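Hyun Releases Second Edition of the Korno Tabletop Sorting Kit

Revised kit adds a matte work surface, a shallow wooden box and a written layout guide for small-object activities

LOLNESS – Hyun, a supplier of tabletop activity materials for classrooms, clinics and home use, has released the second edition of its Korno sorting kit. The kit is a set of small objects, a work surface and a container, used for sorting, naming, matching and clearing-away exercises. The new edition becomes available in May and replaces the first edition in the Hyun catalog.

Korno kits are used at a table by one or two people, with or without a group leader. A session consists of laying out a small number of objects, carrying out a task with them and returning them to the box. The first edition supplied objects only and left the choice of surface and container to the buyer. Field reports collected by Hyun showed that results varied widely with the table. Glossy tops produced reflections, patterned cloths made small items hard to find, and deep bins caused users to tip objects out in one pile.

The second edition sets out the whole working area. It includes a roll-out surface in dark gray with a matte finish, an open box in light wood, and 60 objects in three size groups. A printed guide of 15 layouts accompanies the kit, starting with pairs and moving to longer rows.

"The object set was never the weak part," said Dinesh Weerakoon, product lead for Korno. "Most of the mail we received was about tables. People wanted to know what to put underneath and how far apart to put things. We had answers to both questions but had not written them down."

Work surface

The surface is a single sheet, supplied rolled. It should be laid flat with the printed side down and left for an hour before first use so that the ends settle. The color was selected after trials with white, beige, mid-gray and dark gray. White gave the strongest outline for dark objects but made pale and clear plastic difficult to see. Dark gray performed acceptably with every object in the set except two navy items, which have been changed to orange.

Cleaning is with a damp cloth and dish soap. Solvent cleaners and abrasive pads will polish the finish and should not be used. A polished patch cannot be restored, and the sheet is sold separately as a replacement part.

Tables that are already dark, flat and matte do not need the sheet. Sites with suitable furniture may order the kit without it at a lower price.

Object set

Objects in the small group fit in a closed adult hand. They are chosen so that any two placed together differ in at least two properties, such as color and outline, or outline and surface. Pairs that differ in only one property are reserved for the later layouts in the guide.

Users may add items of their own, and the guide has a page on doing so. Household packaging, miniature bottles and toy food are common additions. Added items should be clean, closed and free of loose parts, and should lie without rolling when placed on their side. An item that rolls can still be used if it is set down with a slight turn toward the user, though it will need to be placed again if the table is bumped.

Two-object layout

The first layouts in the guide use two objects in the middle of the surface, with open space between them. The gap is given in object widths, which allows the same layout to be used with any size group. A gap between one and two widths is recommended for beginners. Closer placement leads users to take hold of both items at once, and wider placement turns one task into two separate ones.

Objects are laid lengthwise to the user and need not be exactly parallel. A small tilt is normal and the guide does not ask for it to be corrected. The box is kept to one side, clear of the objects, and any board or card used in the session stays at the far side of the table. The pairing shown, a small red Coca-Cola bottle and a yellow rounded oval piece, has a gap of roughly one and a half widths of the yellow piece.
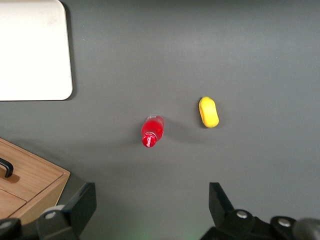

Box and clearing away

The box is open at the top and shallow enough that its contents can be seen from a seated position. It has no inner dividers. Dividers were tested in two prototypes and removed, as users spent more time deciding on a compartment than on the sorting task itself. Sites that need compartments can use the card inserts from the first edition, which fit the new box without trimming.

Clearing away is treated as part of the session. Objects are returned one at a time, in the order named by the group leader or in any order if the user is working alone. The guide lists three ways of running this step:

By color, starting with the brightest item on the table.
By position, starting with the item nearest the box.
By name, with the user saying the name of the item before picking it up.

The third is the slowest and is recommended for speech and language work. Names do not have to match the list in the guide. An item that one user calls a pepper and another calls a sponge may be recorded under either word, as long as the word stays the same through the session.

Trial use

The revised kit was tried at Pondum, a day center for adults returning to everyday tasks after illness or injury. The center ran 100 sessions with pre-production kits. Yabsira Dinsa, activity coordinator at Pondum, kept the session log and proposed several changes that appear in the final version, including the larger type in the guide and the rounded corners on the layout cards.

"Our old cards had sharp corners and they curled," Dinsa said. "Once a card curls it slides, and then it is on top of the thing you are trying to pick up. The new ones stay where you put them. I would still like a heavier box, and I have told Hyun so."

Weerakoon confirmed that a heavier box is under review. The present box can be steadied with a strip of non-slip shelf liner cut to the size of its base. Liner is not supplied.

Storage and upkeep

The kit packs into its shipping carton, which is intended to be kept. The objects go in the box, the box goes in the carton, and the rolled sheet lies along the long side. The sheet should not be folded. Layout cards are stored flat at the bottom of the carton – on top of the box they will bend under the lid.

Plastic objects can be washed by hand in warm water and air dried. The wooden box should be wiped and not soaked. Objects with cracks, sharp edges or loose caps should be taken out of use. Single replacements can be ordered by the number printed in the guide.

The kit contains small objects and is not intended for children under three.

Availability

The first production run is 400 kits. Orders placed by owners of the first edition will be filled first. The upgrade pack, containing the sheet, box, cards and guide without the object set, ships from the same date as the full kit. Delivery is from the Hyun warehouse in Lolness.

The guide is also offered as a separate printed booklet for sites that already have objects and a suitable table. First-edition layout sheets remain valid and can be used with the new surface, though distances on those sheets are given in inches and apply to the large size group only.

About Hyun

Hyun designs and supplies tabletop materials for sorting, matching and fine motor practice. Its product lines include the Korno kits and a range of storage boxes and work surfaces. The company is based in Lolness.

Press contact: Dinesh Weerakoon, Product Lead, Hyun, Lolness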